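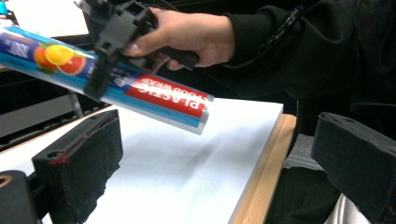
Concetta Serra has 2 minutes, she says, then gives me most of the morning. Kettle on, coat still over the chair. We're in Jallutthorpe to talk about drawers, or really about what people cram into them.

She started sorting other people's kitchens in January, under the name Gromeo. Before that, 9 years in the stockroom at Zundport. "Same job. Smaller shelves."

Her pet subject is the long thin stuff. Food wrap, foil, baking paper. "Everyone stands it up in a cupboard and it falls over. Every time. Then they shove it behind the flour and buy another."

So what should we do? Lay it down, she says. Give it a tray.
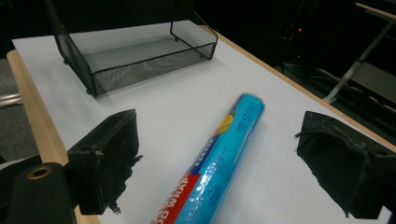 Food wrap and a black mesh tray on the white tabletop.

She likes mesh becuase you can see what's in it. Doesn't much care what it was sold for. "Desk tray, letter tray, who's bothered. If the roll fits, it's a kitchen tray."

And if it doesn't fit? "Measure first. I tell people this and they don't."
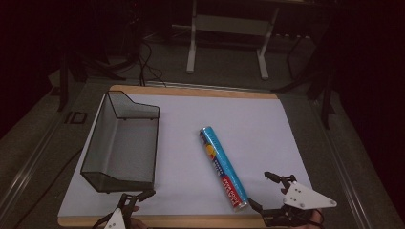

Corner to corner is allowed, apparently, if the tray is wide enough. Her own rule is one roll in use, one spare, no more. A client at Mac Mathúna had 6 on the go, all started. "He couldn't find the end on any of them. We sat there picking at it with our nails."

Does she ever get bored of this? Long pause. "Of tins, yes. Not of drawers."

We move on to labels. She's against them for anything that already has its name printed on it, and wants the writing facing whoever opens the drawer. Her sister thinks thats fussy. Her sister, she adds, owns 240 tea towels.

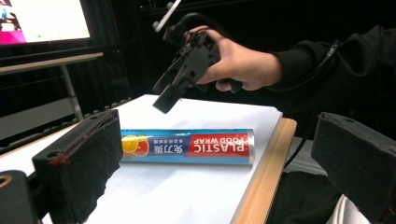 The wrap lying flat on white paper, citrus slices at one end.

Last thing, the bit drawer. Batteries, string, takeaway menus. Does she have one herself?

"Course I do. You're not looking in it."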